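ホーム　学科紹介　ゼミ活動　学生レポート　お問い合わせ
サイト内検索　キーワードを入力　検索

お弁当箱なしで詰める順番を考える　生活デザイン演習・個人レポート

今回の演習のテーマは「しまう・つめる」でした。みんなクローゼットとか旅行かばんとかを選んでいたんですが、私はどうしてもお弁当がやりたくて、食べ物の並べ方にしました。理由は単純で、毎朝つめるのが下手だからです。ふたを開けるとだいたい片側に寄っています(笑)。

1. やりたかったこと

お弁当の本を読むと「大きいものから」と書いてあるものと、「形が決まっているものから」と書いてあるものがあって、どっちなの?とずっと思っていました。そこで、仕切りのない浅い箱を使って、順番を変えるとどのくらい並べやすさが変わるのかを自分で試すことにしました。食べるためのお弁当ではなく、並べる練習です。味の話は出てきません、すみません。

2. 準備

最初はちゃんとしたお弁当箱を買うつもりで、雑貨屋のBustlowで2時間くらい悩みました。でも深さのある箱だと横から見えないし、重なってしまって何がどこにあるかわからなくなるんですよね。結局、家にあった赤い箱に落ち着きました。ふたみたいに浅くて内側が白いので、緑も黄色もよく目立ちます。これは本当に使ってよかった!

場所は自分の部屋のベッドの上です。机はミシンと課題の布で埋まっていて、どかすと戻すのが大変なので…。シーツが格子柄なので、線に合わせて箱を置くと向きがそろえやすいという発見もありました。ただしやわらかいので、体重をかけると箱が傾きます。ひじをつかないように気をつけました。

3. 並べ方

試したのは次の4通りです。

・長いものから置く
・平たいものから置く
・丸いものから置く
・色だけで決める

一番おもしろかったのは「平たいものから」でした。黒くて四角い、海苔みたいなものを左の端に決めてしまうと、そこが壁になって、次に黄色いかたまりを置く場所が自然に決まります。丸くて小さいものは最後まで手元に残しておいて、あいたところに入れる。細長い緑の野菜は奥の角に立てかけると、底の場所をあまり取りません。箱に入れていない分はシーツの上、箱の手前にまとめておきました。

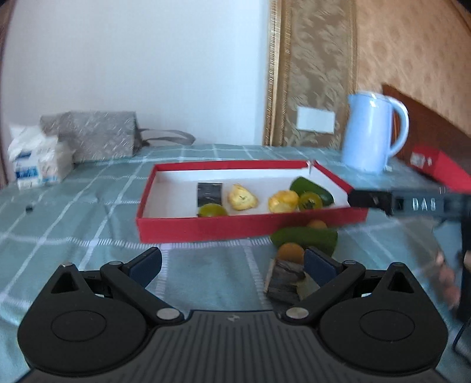 4. やってみてわかったこと

箱の中を一列に並べていくと、手前がけっこうあきます。最初はもったいない気がして何か足したくなったんですが、あいている方が次に置くものの形を考えやすかったです。ここは先生にも中間発表で「全部うめなくていい」と言われたところで、そのときはピンと来ていなかったのに、自分の手でやってみたら急に納得しました。

手前の置き場の方も大事でした。長い緑の野菜を横向きに置いて、そのそばに丸いオレンジ色のトマトを集めておくと、次にどれを取るか迷いません。前に全部ばらばらに広げてやったときは、探している時間の方が長かったです。台所でも同じで、つめる前に一か所に集めておけば朝が楽になりそう。

反対にうまくいかなかったのは「丸いものから」です。先に置くとすぐ転がるし、あとから大きいものを入れるたびに全部ずれます。7回やって7回ともずれたので、これはもう私の不器用のせいだけではないと思いたいです。

「色だけで決める」は見た目はきれいでした。でも緑のとなりに黄色、と考えているうちに形のことを忘れてしまい、長いものが最後に余りました。友だちに見せたら一番評判がよかったのもこれなので、ちょっとくやしいです。

5. 反省とこれから

記録のつけ方が雑でした。ノートは31ページ使ったのに、途中から「いい感じ」「微妙」しか書いていなくて、まとめるときにかなり困りました。次は置いた順番を必ず番号で書きます。

あと、箱の大きさを変えていないので、細長い箱や丸い箱でも同じことが言えるかはわかりません。後期は仕切りのある箱でも試してみたいです。赤い箱は角の近くのふちに小さく切れたところがあるので、テープで直してからまた使う予定です。

発表は月曜の午後にやりました。質問で「汁が出るおかずはどうするのか」と聞かれて、まったく考えていませんでした。これも後期の宿題にします。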